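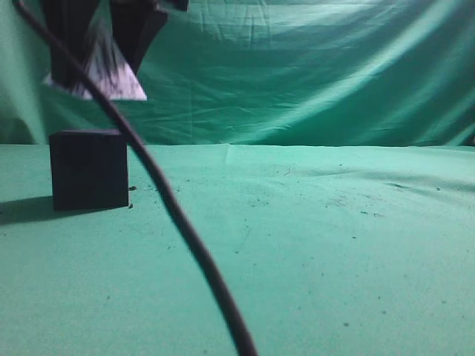
Two greens, one table: notes on covering a work surface in cloth

Workroom > Surfaces and Fabric > Green cloth

The table has been covered in cloth since October, and the setup has changed enough times that I want the current state written down before I forget which parts were deliberate. These notes cover the fabric, the fitting, pressing, lint, light, and how the blocks look against all of it. The bare tabletop was too shiny. Any lamp strong enough to work under put a bright patch in the middle of it, and the patch moved whenever the lamp did.

Fabric

There are two separate pieces. The backdrop hangs and is the stronger green. The surface piece is a lighter mint. I bought them at different times, both from Rostside, and at first I meant to replace one so they would match. I have since dropped that idea. With matching cloth, the line where the table stops and the hanging piece starts is hard to find by eye, and I kept setting things down too close to the back. With two greens the line is obvious from a normal standing position. A block placed well back will still overlap it when seen from low down, so the line is a guide to depth only when you look from above.

The surface piece is sold as 200 gsm. That is heavy enough to lie down under its own weight and light enough to pull tight by hand. I tried a thinner one first. It lifted at the edges whenever the door opened, and it let the color of the tabletop through wherever it was stretched. A much heavier felt had the opposite problem: blocks rocked on it slightly, and a stack of them leaned.

Matte finish matters more than the exact shade. Several of the samples had a faint sheen along the weave that was invisible in the shop and very visible under a lamp at home. The test I use now is to lay the sample flat, put a light low to one side, and turn the sample a quarter turn. If the brightness changes, I send it back.

Fitting

The surface piece goes over the table with 26 inches of spare length, split between front and back. The back portion tucks under first. The front is then pulled down, smoothed from the middle outward, and clipped underneath. I do the sides last and with less tension. Pulling the sides hard produces long diagonal ridges that run from the corners, and once those have been in place overnight they have to be pressed out.

The hem is 2 inches, single fold. A double fold is neater but it makes a step thick enough to feel through the cloth where it passes over the table edge.

The backdrop hangs from a rail and is not attached to the table. I let its lower edge fall behind the back of the table so that there is no gap. It should be able to move a little. When it was pinned, every bump to the table transferred a crease into the hanging cloth, and creases in the hanging piece are the slowest kind to remove.

Pressing

I press the surface piece on the table, with a Nustuter hand steamer and a flat palm behind it. Ironing it on a board gives a flatter result for a short time, and then the cloth has to be folded over an arm and carried across the room, which puts half the creases back. Steam first, smooth while it is damp, leave it alone until it is dry. The whole job takes one evening if I start after supper.

I do not try to remove everything. Hard folds from packaging have to go, because a block set on a fold will tip. Shallow wrinkles do not move anything and I leave them. The cloth picks up a new set of gentle ones every time someone leans on the table to reach across it, so pressing more often than once a month is wasted effort.

Lint and specks

Pale green shows everything. A gray cloth would hide dust better and I considered it, but dark blocks on gray are tiring to look at for a whole afternoon.

What lands on the cloth falls into a few groups. Fibers come from sleeves and are the easiest to remove. Crumbs of something dark arrive on the undersides of objects and tend to get pressed into the weave. Pale grit is hard to see and easy to feel. The Remard roller takes the fibers in one pass and about none of the grit, which needs a soft brush worked in one direction only. Brushing back and forth pushes it deeper. A vacuum with a fabric head pulls the cloth up off the table and undoes the fitting, so I stopped using one.

A few tiny specks are always left over. I used to pick them off individually with tape. Now I do the roller and the brush at the start of a session and ignore whatever remains until the next one.
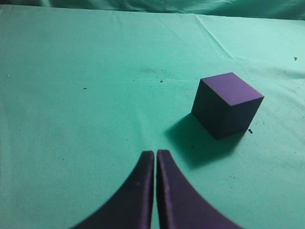 Light is the part I changed most often. The room has a ceiling fixture and I added one lamp, rated at 2,000 lumens, on an arm that can be moved to either side. With the lamp near the table, a cube throws a shadow with a firm edge, and on pale cloth the shadow can look like a second object at a quick glance. Raising the lamp and putting a diffuser over it softened the edge considerably. The darkest part of the shadow now sits tight against the base of the block, where it is useful, because it shows at once whether the block is flat on the cloth. Farther out it fades into the green.

Two lamps, one on each side, gave two weaker shadows that crossed. That was worse than one strong one. Removing shadows entirely was also worse. With very flat light, I could not tell a block touching the surface from one held slightly above it.

Blocks and colors

The blocks are mostly plain cubes with some other shapes mixed in. Plain faces are easier to work with than printed ones for what I do, which is mostly setting one thing down on or beside another and seeing whether it stays.

Dark colors behave oddly on mint. Purple is the clearest case. The top face of a purple cube takes the light and looks plainly violet. The sides get much less of it and go toward indigo. From a low position, where most of what you see is one side and the top is a thin strip, I would call some of my darker cubes black without hesitating. I have sorted a box of them under the lamp and then found two in the wrong compartment the next morning by daylight.

Because of this I no longer rely on color names when I label the compartments. Each one has a dab of the actual color on a card, done with Tijani craft paint mixed until it matched the top face of the block near a window. The cards are kept away from the lamp when I sort. It is slower than reading a word, and I have made fewer mistakes since.

Pale blocks have the opposite trouble. Their corners show up sharply against the green, but the faces pick up a slight tint from whatever is near them, so a white piece can look faintly pink or faintly green depending on its neighbors. For those I sort by shape first and color second.

Cubes also go down more reliably than anything with a slope. Flat base, flat top, four sides that can be approached from any direction. A wedge or a pointed piece placed on top of a cube needs its lower edge level before it is let go, and on cloth the cube underneath can shift a little if the piece lands on one side. Pulling the surface cloth tighter reduced this. So did moving the usual working spot forward, away from the back edge, where the tuck leaves a little slack.

Still to do

The clips under the front edge leave small dents in the hem and I would like to replace them with a flat batten. The backdrop needs a wash, which means finding out whether this green runs. I have a spare strip of it cut from the bottom and will put that through on its own first, cold, with a white rag alongside to catch any dye.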